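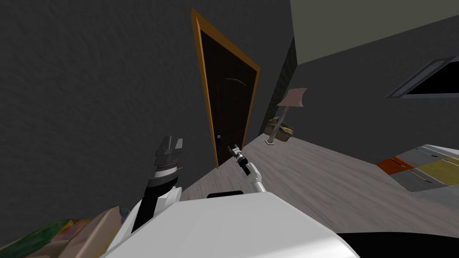
Volunteer coaches and a paid assistant wanted – Ponura Netball and Basketball Club

Hello! I'm Rafia Bhutto and I look after the junior side of things at Ponura. We're a friendly club with a long memory (the first team photo in the hall corridor is from 1956, and the shorts have to be seen to be believed) and we're looking for new people to help us run our under-14 basketball next season.

We've got 2 openings at the moment. One is a paid assistant coach, a few hours a week in term time. The other is an unpaid team manager, which suits a parent or anyone who likes lists and doesn't mind a noisy minibus. You don't have to be brilliant at basketball for either of them. I wasn't when I started, and I'm still not much use outside the three-second area.

A bit about us first. The under-14s train twice a week after school and play in the Erow district league, home and away. We had a funny old season last time. We lost our opening four matches, two of them by a single basket, then put together a run that got us as far as the Prolier Cup semi-final, where we came up against a team who all seemed to be a foot taller. The girls were gutted for the length of the drive home and then wanted to know when they could play them again. Several of them are moving up to the under-16s, so we'll be building what is nearly a new side, with a lot of players who have only ever played at school. If you like the early part of teaching someone a game, you'll have a lovely time.

The assistant coach

You'd be working with my brother Rizwan, who is head coach. He'll plan the sessions to begin with and you'd take a group of your own for part of each one – ball handling, passing, footwork, that sort of thing. Once you've found your feet he'd like you to plan some of them yourself. On match days you'd help with the warm-up, keep an eye on fouls and substitutions, and talk to the players who are sitting out, as they do get fed up on the bench and it shows when they go back on.

We'd like you to be 18 or over and to have played or coached a bit somewhere, at any level. A coaching certificate is handy, but if you haven't got one we'll pay for the course and give you the time to do it. You'll need a background check before you start, and we sort out the forms and the cost of that as well. Pay is by the hour, the same for training and matches, and we cover your petrol for away games. I'll tell you the current rate when you get in touch (it's being looked at again before the summer and I don't want to put the wrong one up here).

The thing I care about most is how you speak to the players. We have some very loud twelve-year-olds and some who barely say a word until Christmas, and both sorts need someone who notices them. Shouting from the sideline is fine if it's "get back!" and not fine if it's about somebody's missed lay-up.

The team manager

This one is mostly phone and email. You'd confirm fixtures with the other clubs, let the parents know where to be and when, bring the scoresheets and the first aid bag, and send the result in to the league the same evening. I've been doing it on top of everything else and I keep forgetting the last part, for which we've been told off more than once. It takes me a couple of hours in a normal week, more if a hall gets double booked. You'd get your club membership free and a seat at every match, usually a hard one.

If you fancy learning to keep score properly, there's a table officials' evening in August run by Hana at the Oprea sports hall – sorry, I should say run by the Oprea club, as it may be someone else by then. I've done it and it's well worth going.

Players too, please

While I'm here, we're also after players. Anyone who'll be under 14 when the season starts can come along and try two sessions for nothing. Bring trainers, a drink and something to tie long hair back with. We've got room for about 60 juniors across all the age groups and we're not full, so please don't worry that you've missed the boat. There's no trial in the frightening sense. Everybody who joins gets a team to train with, and we pick match squads from there.

How to get in touch

Drop me a line through the contact page on this site, with "Coach" or "Manager" at the top so I can find it again. I don't need a CV. A few paragraphs will do: what you've played or done with young people, which evenings you can't manage, and the name of someone I can ring who knows you. If you'd like to watch a session before you decide, just say so and I'll tell you when we're next in the hall. Rizwan is happy to chat afterwards, although he does go on a bit about zone defence.

I'll reply to everyone. We'll have the people we'd like to meet along to a training session, so you can join in for half an hour, and then we'll have a sit down and a cup of tea. Please tell me beforehand if there's anything we can do to make that easier for you – the hall has step-free access from the car park side.

Hope to hear from you soon!

Rafia Bhutto
Junior section, Ponura
Posted 27 March 2023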